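4.3 Checking the hands on the peg board

Do this check after each change of a hand or a wrist cover, and also when the cell was switched off for longer than one night. It is written for the two-arm cell at Trillham. For the Clisby cell the steps are the same but the park position is different, see section 6.

Before you start

The work light must be in violet mode. The peg positions were taught with this light, and with the white ceiling lamps the head camera finds the edge of the board too far to the left.

CAUTION: Keep out of the reach of both arms when the drives are on. The arms can move without a warning sound in manual mode also.

1. Switch off the drives at the cabinet and wait until the status line shows SAFE.

2. Wipe the table and lay the board flat on it. Push it against the two stops. Do not use tape, it leaves glue under the board and then the board is not level.

3. Put the blue pieces on the board. Look at each piece for dents before you put it. A damaged piece must be changed, not filed.

4. Look that the cables under the arms lie free on the table. They may touch the table but they must not go below the board.

5. Switch on the drives and load the program BOARD_CHECK. Set the speed to 300 in the panel. The default value is higher and is only for production.

6. Start with the left hand. The right hand goes up first and waits open above its corner of the board. If it does not open fully, stop and do the finger reset (section 4.1).

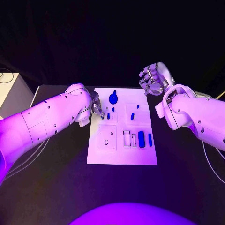 7. Let the left hand come down to the first peg and press HOLD before it grips. Bend down and look from the side. Both fingertips should be at the same height. If one is lower, correct the wrist angle in small steps and press HOLD again to continue.

8. Read the grip value on the panel. It should not go over 215. When it is higher, the peg is standing crooked or the fingertip pads are worn.

9. Repeat steps 6 to 8 with the right hand. The left hand now waits.

Note: The small fastener parts are light and can stick to the pads. Gayan Liyanage cleans the pads with a dry cloth only. Alcohol makes them hard after some weeks.

10. Save the result under the cell name and write it in the Karagiannis log sheet, with your initials.

If the same hand fails 2 times, do not change the limits. Lock the cell and call Boris Vukadinović. Spare pads are ordered from Briltanar, always as a pair.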